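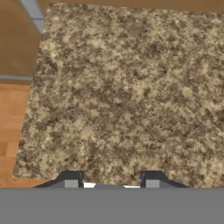 Subject: Re: Change of payment processor for member merchants

From: Member Services, Trelomau Merchant Payments Association
To: members-announce
Date: March 10, 2025

Dear members,

Several firms have replied to our January notice with questions about the move from Bosman to Plornura. The message below covers the points raised most often, and we are answering on the list so that all members receive the same information. The part of the earlier notice under discussion is quoted first.

> The Association's agreement with Bosman for card and bank transfer
> processing will not be renewed. Plornura has been selected as the
> replacement processor. Members who accept payments through the
> group arrangement will be asked to sign a new merchant agreement
> and to confirm their settlement account. Existing terminals may
> continue to be used where the model is supported. Members who hold
> a separate contract with Bosman are not affected.

1. Merchant agreements

A new agreement is required for each legal entity. A member operating more than one store under a single entity signs once and lists the locations in the attached schedule. As of this morning, 164 agreements have been returned and 37 are outstanding. Firms in the second group will receive an individual reminder this week. Please do not send signed agreements to this list.

2. Settlement accounts

Plornura will pay out only to an account held in the name of the business on the agreement. Where the name on the account differs, including trade names, a bank letter or a recent statement must be supplied. Thirteen applications are on hold for this reason alone, and the firms have been notified.

Payouts will be made on each business day. The amount received will be net of refunds and chargebacks but not of fees, which will be billed monthly on a separate invoice. Members whose bookkeeping relies on the Bosman net figure should speak with their accountant before the first payout.

3. Terminals and software

Most countertop terminals supplied under the Bosman arrangement can be reloaded remotely. The older portable units cannot, and will be exchanged without charge. Members using Pultex for invoicing should install the current release before switching, as earlier releases do not recognize the new merchant number. Stored customer cards will be transferred between processors directly. Members should not export or copy card data themselves under any circumstances.

4. Chargebacks on past sales

Disputes concerning sales processed by Bosman will continue to be handled by Bosman, even if they are opened after a member has moved. The Bosman portal will stay available for this purpose. Please keep your login details and make sure the contact address on file is one that is read regularly. A response to a dispute must be filed within 14 days of the notice.

5. Reserve balances

Some members have funds held in reserve by Bosman. These will be released under the terms of the original contract, and the Association is not able to shorten the holding period. A written request for the current balance may be made through the portal.

Questions about an individual account should be sent to Member Services with your membership number in the subject line. General questions may be posted in reply to this message.

Member Services
Trelomau Merchant Payments Association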